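## 4. Wrist-view grounding for the sink tasks

### 4.1 Setup

All policies in this section were trained and tested in the Pumon kitchen simulator, using the same arm model and the same position controller as in Section 3. The tasks are pick-and-place tasks at a kitchen sink. The arm starts above the worktop with the gripper open, is given a short instruction such as "take the lettuce out of the sink", and must finish with the named item at the stated place.

The policy receives two images, one from a fixed viewpoint in the room and one from the wrist. It also receives the joint angles and the gripper opening. It does not receive object poses. The planner, which we call Ivel, runs once at the start of an episode and again whenever the tracker reports that the target has been lost. It returns a grasp point and an approach direction in the wrist frame. The low-level controller then follows a straight path to a pre-grasp point, turns the wrist, and closes in.

We collected 2,344 demonstrations with a scripted expert that had full access to the simulator state. After removing episodes in which the arm touched the tap or the sink rim, 2,075 were left. These were used for training without any further selection. The removed episodes were kept aside and used for the collision head described in Section 4.3.

### 4.2 Why the wrist view is hard at the sink

In our first round of tests the policy did well on the open worktop and badly at the sink. Most of the failures had the same cause. The tap lies between the wrist and the basin for much of the approach, and the segmentation network tended to join the spout to whatever was behind it. The grasp point was then placed on the joined region, and the arm moved towards the tap.

A second cause was the clutter in the basin. Items lean on the walls and on each other, so that a grasp which is good for the item alone may be blocked on one side. Figure 2 gives a wrist view with both conditions.

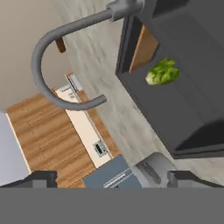 **Figure 2.** Simulated wrist view at the sink. The spout crosses the upper part of the view. The lettuce is in the basin, with an upright wooden board next to it.

We tried to deal with the first problem by adding more training images with the tap in view. This helped the segmentation score but had little effect on task success, as the errors that remained were the ones that mattered: thin parts of the spout, seen against a background of similar brightness. The grey fittings and the dark grey basin are close enough in tone that a small change in the lighting moves the predicted boundary by several pixels.

The change that did help was to give the network a depth channel and to train it to predict a depth order for each pair of touching regions. If two regions touch in the image but differ in depth by more than a fixed threshold, they are never merged. The threshold was set by hand on the worktop tasks and was left alone for the sink tasks.

### 4.3 Collision head

The collision head is a small network that takes the wrist features and a proposed straight path and returns a score between zero and one for each waypoint. It was trained on the rejected demonstrations, with the waypoints just before contact labelled as unsafe, and on an equal number of accepted ones.

At run time Ivel proposes 14 paths. Each has the same end point but a different approach direction. Paths with any waypoint scored above the cut-off are dropped, and the shortest of those left is sent to the controller. If none is left, the arm backs off along its last path, takes a new image and plans again. An episode is stopped and counted as a failure after 2 such retries.

The gripper's own fingers are always in the wrist view, and early versions of the head treated them as obstacles. We render a mask of the fingers from the current gripper opening and set the features under it to zero. The mask is widened by a few pixels to allow for the delay between the joint reading and the image. Without the widening, the head gave false alarms each time the gripper opened quickly.

### 4.4 Comparison with a fixed approach

As a baseline we used the Kleinschmidt planner from Section 2, which always comes down on the target from above. It needs no collision head and is much faster, and on the open worktop there was no clear difference between the two methods. At the sink the baseline failed whenever the spout lay over the target. It also failed on items close to a basin wall, where one finger came down on the rim before the other reached the item.

Ivel's remaining failures were mostly in the grasp itself. Soft or rounded items were sometimes pushed along the basin floor before the fingers closed. The simulator treats the lettuce as a rigid body, which makes this worse, and we do not claim that the same rate would be seen with a real one.

### 4.5 Notes on tooling

Scenes were written in the Prollatel format and checked by a script that loads each one, lets the objects settle, and rejects it if any object leaves its starting area. The same script stores the settled poses so that every method begins from the same state. We found this more useful than fixing the random seed alone, as small differences between simulator builds were enough to change how leaning objects came to rest.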